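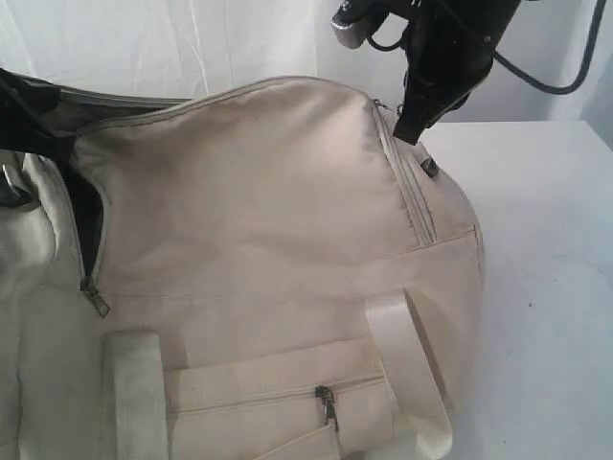

How long does it take to learn to guide the arm by hand?

Most new operators are recording usable runs by the end of their second shift. The first shift is practice only and nothing from it is kept. If you need a third shift before you feel ready, tell your lead and it will be scheduled.

What is the difference between hand guiding and remote control?

In hand guiding you hold the arm itself and move it through the task while it records its own joint positions. In remote control you sit at the desk and move a small leader arm, and the big arm copies you. Weltevel uses both. Your task sheet says which one applies.

Which tasks are done by remote control?

Anything with soft goods: bags, zippers, straps, folded cloth. Your own hands and sleeves would get in the camera's view if you guided the arm directly. Rigid parts and bin work are mostly guided by hand.

How many runs make a full set?

A full set is 200 accepted runs of one task. Rejected runs don't count toward it. The largest set we have finished so far, a zipper task at the Brendley site, had 545 accepted runs and was split among several operators.

What gets a run rejected?

The usual causes are:
The arm stopped on a force limit.
The item slid off the table or out of camera view.
You paused for more than 5 seconds in the middle of a motion.
The start position didn't match the task sheet.

A clumsy grasp is not a reason for rejection. If you miss the zipper pull, back off and try again in the same run. Recoveries are useful to the people training the model, and Shakuntala Pant's group at Lellmont has asked us to keep them.

Should I try to do the task the same way every time?

Follow the same order of steps, but don't try to copy your last run exactly. Turn the item a little between runs and let the fabric fall where it falls. Don't smooth it out unless the sheet tells you to.

Can I press down on a bag with the gripper closed?

Lightly, and only where the sheet allows it. Holding a corner down with a closed gripper is a normal step in some tasks. Watch the force bar on the left monitor. If it goes yellow, ease up. Keep the tip away from zipper teeth and metal tabs.

What should I do if the cable catches on something?

Stop moving, press the foot switch to hold the arm, and free the cable by hand. Mark the run as rejected. If it happens twice in one shift, write it in the station log so Deepak Awasthi can reroute the cable.

How often do I take a break?

Every operator gets 10 minutes each hour away from the desk. Remote control is hard on the wrists and the eyes, and runs recorded late in a long stretch are noticeably worse.

Do I need any programming experience?

No. The Zein recording software has a start button, a stop button and two buttons for accept and reject. Naming and upload are automatic.

Can I delete a run after I accept it?

Not from the station. Send the run number to Jamie Lambert before the end of your shift and it will be pulled from the set.

Who do I contact about scheduling?

Lempi Salminen handles shifts for both sites. Shift changes need to be in by noon the day before.

Last updated 7 Oct 2023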